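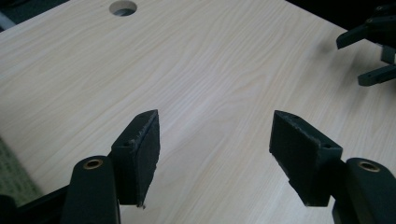

Pancombe on a wet night, 47 covers booked, and the kitchen at Caletti is already out of clams. Menu changed by hand. Twice. The new owners took over in August and kept the bread, thank god – still sour, still burnt at the corners.

Order the pork shoulder. Comes with white beans and too much sage, which I liked. The fish was fine. Dessert list is short, three things, and the lemon tart is the only one worth staying for.
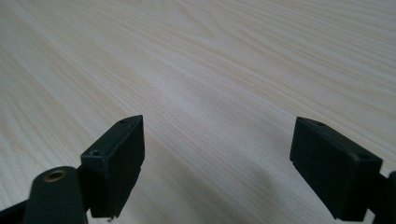 Wine is mostly from Bandside, the shop two doors up, sold at shop price plus a small corkage. Smart. Servce slows down after eight so go early, or sit at the bar and eat snacks. A tasting menu starts 10th October – no price yet when we went to press.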